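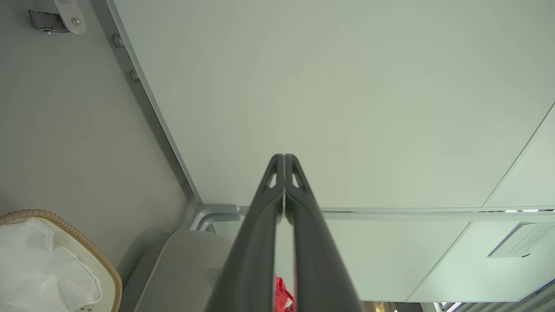 Does a woven laundry basket need a liner?

It will work without one, but clothes last longer and the basket stays cleaner if you put something between the two. A cloth liner or an ordinary bin bag will do.

I've had my Litthorpe laundry basket for six months now, long enough to have got over the excitement of a new thing in the house (I do get excited about baskets, sorry) and to know what annoys me about it. I got it from Pranden in the sale with 10 per cent off. The one before it was a Grundard, a tall plastic thing with holes in the sides, and it split down one corner when I was carrying it downstairs full of towels. I taped it. The tape lasted about as long as you'd think.

So, the Litthorpe. It's woven, with a light tan wicker rim and a bit of brown border, and it's the first laundry basket I've had that I don't mind people seeing. That matters in our house, as the washing gets sorted in the front room next to the sofa and the basket tends to stay there for days. The old one made the whole room look like a launderette. This one looks as if it might have blankets in it, and I've had visitors walk straight past a week's worth of socks!

Getting things into it is easy. The opening is nice and wide so you can drop a jumper in from standing height without aiming very hard, and when it's time to put a wash on you can see what you've got instead of digging down a tube with one arm. I used to lose things at the bottom of the Grundard for weeks. A swimming costume once spent most of February down there.

The weave is the bit I'd think about before buying. It's smooth on the outside, less so on the inside, and in the first fortnight it pulled a thread on a good cardigan and a pair of tights (the tights were cheap, the cardigan was not). I went round the inside with fine sandpaper and that did help, but there's always one end you've missed. Then I gave up and put a white plastic bag in it, folded over the rim, and I haven't had a snag from it since. 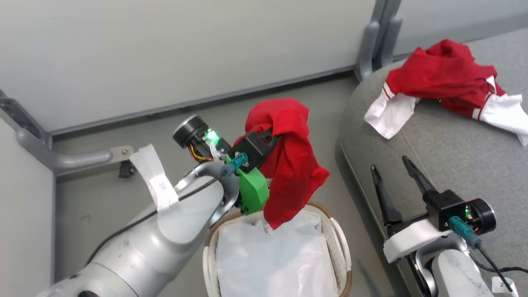
I did look at proper liners. Pranden sell a cotton one to match and it's very pretty, with little ties, but it costs nearly as much as I paid for the basket and it would need washing itself, and I'm not keen on making more laundry for my laundry. Farooqui, the hardware shop near us, has big plastic bags on a roll and those are what I use. You leave plenty of extra at the top so the edge comes well down over the rim, otherwise the first heavy thing you drop in takes the whole bag down with it. I found that out with a pair of jeans.

The bag has another good point, and that's damp. Gym kit and wet tea towels go in ours whatever I say about it, and wicker doesn't like being wet. A friend's basket went black at the bottom and smelt like a shed. Mine is still clean underneath, I checked before writing this. The downside is that plastic doesn't breathe, so anything damp will start to pong if you leave it — I try to hang wet things over the side of the bath first and put them in later. Try being the word.

It also crackles. Every time someone drops something in there's a rustle, and if you're watching the telly beside it you'll notice. I don't mind much. If you keep yours in a bedroom and one of you goes to bed later than the other, get the cotton liner.

A few odds and ends I'd have liked to know before I ordered it. It shed little bits of fluff and straw for the first few days, so give it a good shake outdoors and hoover the carpet after. Light dust settles in the weave and a damp cloth only pushes it further in, but an old dry paintbrush gets it out nicely. Colour hasn't transferred on to anything, and I wash a lot of reds and dark blues. When it's full of towels I carry it hugged to my chest with both arms underneath and I wouldn't lug it up two flights by the rim, though I've no reason to think it would break. I just don't trust anything after the Grundard.

The delivery was slow and the box turned up with one side caved in, but the basket itself had sprung back by the next morning. Pranden answered my email quickly, for what it's worth, and offered to swap it.

Would I buy it again? I think so, at the sale price. At full price I'd grumble, knowing I was going to have to line it straight away, and I do think a laundry basket ought to be able to hold laundry without a bag in it. If most of your washing is jeans and towels you may never notice the rough ends at all. If you wear a lot of knits or anything fine, add the cost of a liner when you're working out what you want to spend.

I've given it four stars. I took one off for the cardigan.

Posted January 16, 2023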